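September, day 5 of the hand comparison

Got in before eight and found the heating had been off all night, so I kept my jacket on until lunch. Omprakash Semwal had already homed both arms and left a note on the keyboard saying the left wrist offset was fixed. I checked it anyway against the old calibration file. It was fixed.

The job for the week is to decide between the Gurosik hands and the Prevar two-finger grippers for the household tidying work. We did the Prevars first and I wrote those days up already. Today was all Gurosik, on the shoe rack, same as yesterday, with the head camera and the wrist cameras recording together. Cream slip-ons on the top shelf, grey slides on the bottom. The task is to take a shoe by the heel end, lift it clear and set it beside its mate.

Started with the bottom shelf. With the Prevars it was the easy one, two flat jaws straight in and close. The hands are a lot wider and have to come in low at the front edge, and there isn't much room for a thumb down there.

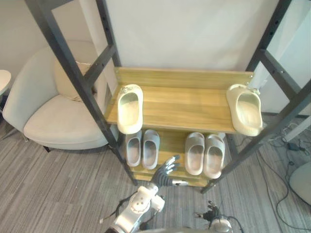
Photo: head camera, Faststead trial log

I spent most of the morning on the approach angle. Yesterday's setting had the palm too flat and the knuckles kept knocking the shelf above. Dropped the elbow, rolled the wrist outward a bit, and tried again. Better on the grey slides, no better on the cream ones, because the cream ones are fatter and the fingers want to close on the widest part and slide off it. I ended up writing a separate grasp for each shelf. I don't love that. One of the things we said at the start was that we wanted one grasp per kind of object, and now I have two for shoes.

The controller is the other half of it. We're running the Frade box on both arms, and its force limit is a plain number you type in, with no units on the screen. At 400 the fingers stall before they've properly closed. At 625 they close fine, but the soft shoes get squashed and spring out when the arm lifts. I settled between the two and stopped fiddling by ten thirty, as Omprakash wanted the machine for a firmware backup.

Coffee, then an hour of going through the morning's wrist footage. The wrist camera was the reason I wanted this setup in the first place. On the Prevars you get a clear look down between the jaws the whole way in, and you can tell a bad grasp well before contact. The Gurosik hand is so bulky that it takes up a big part of its own view.
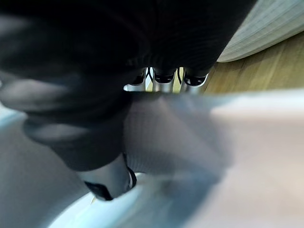 I tried shifting the crop to favour the fingertips, which helped a little on paper and did nothing for the grasping. The blur is the bigger nuisance. Anything close to the lens goes soft, and close to the lens is where the shoe is by the time you need to know about it. There's a shorter focus lens in the drawer with a different thread. I've ordered an adapter ring. Until it gets here the head camera will have to carry most of the work, and that one at least sees the whole rack.

Lunch at the desk. Leftover rice.

The afternoon was one long run, 49 attempts across the two shelves, left and right arm taking turns. I won't put the full tally here, it's in the sheet. In short, the hands beat the grippers on the cream slip-ons by a fair margin and lost to them on the slides. They were also slower on both. The right hand was worse than the left all afternoon, and I think it's the cable. It loops around the wrist and I could hear it rubbing whenever the forearm rolled past a certain point. Re-tied it with more slack and the noise went away. I should have done that in the morning, and I'm not sure now how far to trust the right arm numbers. I've marked them in the sheet and will run that side again.

Before packing up I brought both arms in together, hands open and low in front of the rack, to check they can share the space without the collision guard tripping. It tripped twice with the old margins. I cut the margin at the wrists, left it alone at the elbows, and it held after that.

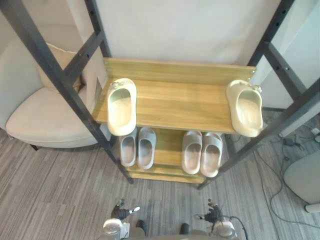 Nadhirah Tjoa thinks I'm being too kind to the hands. Her view, when I rang her at five with the numbers, was that a gripper with two moving parts that does most of the job is worth more than a hand that does slightly more of it and needs its cables re-tied, and that I should price a spare finger before I write any recommendation. Fair enough. I don't have a price for a spare finger. I've sent Gurosik an email asking for one, and for the lead time.

I still want to see the hands do mugs before I give up on them. The Prevars were poor at handles.

To do tomorrow: right arm again on both shelves, same force setting, new cable tie. Back up the grasp files somewhere that isn't my laptop. Ask Omprakash whether the firmware backup finished, the light was still blinking when I left. Bring a warmer jumper.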